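Plekside hall tap back on after water works

2021-04-23

Drinking water is back at Plekside community hall after pipe works on Lloyd Street overran. Supply was cut to 52 homes and the hall itself. Most had it back the same night, the hall didn't.

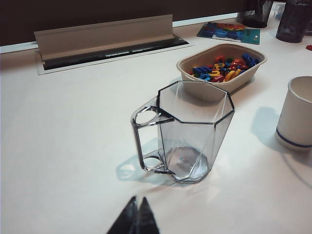
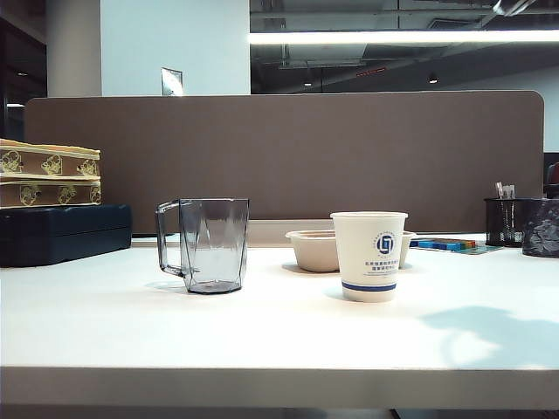
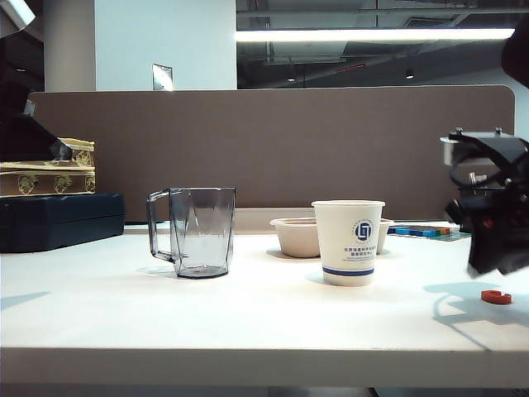
Clear plastic mug on a white table, seen in all three pictures.

The old main under Lloyd Street has been on the list for replacing since December. Crews from Drarnmont, the contractor, dug up 210 metres of it over the past few weeks. Work should of finished sooner but a second leak was found near the Olludach turning, and the trench had to be opened again.

"We were told one afternoon and it went on a good deal longer than that," said Catrin Lewis, who takes bookings for the hall. Two classes moved to the school. The lunch club went ahead with bottled water and cold food only. No hot drinks. Not popular.

Drarnmont said sorry for the delay. Site manager Alun Gwilliam said the pipe near the turning was in a worse state than the drawings showed, and that a joint gave way when the pressure came back up. "We could have patched it and been back in a month. Better to do the whole length now."

Residents on the lower side of the street may still see cloudy water first thing. Gwilliam's advice: run the cold kitchen tap until it clears, don't use the washing machine untill it does. Anyone still cloudy after a day should ring the site office, number is on the boards at both ends of the street.

Parking also back to normal from the chapel to the post box. Not beyond. The top end stays coned off while the road is resurfaced, and the bus will keep using the temporary stop outside the chemist. Bins to be left out at the corner as before.

Homes without water overnight can claim 40 pounds each, forms from the hall or the library. Shops are on a different form. Three have put in claims so far, including the hairdresser's, shut for two days. The bakery says it lost 560 pounds in trade and wants that looked at seperately from the flat payment.

Next stretch is the lane behind the allotments. No start date yet. Drarnmont says letters will go to every house on the lane before any digging, and Lewis has asked for the hall to get one too this time.

Hall bookings open again as normal. Lunch club is on, hot drinks included.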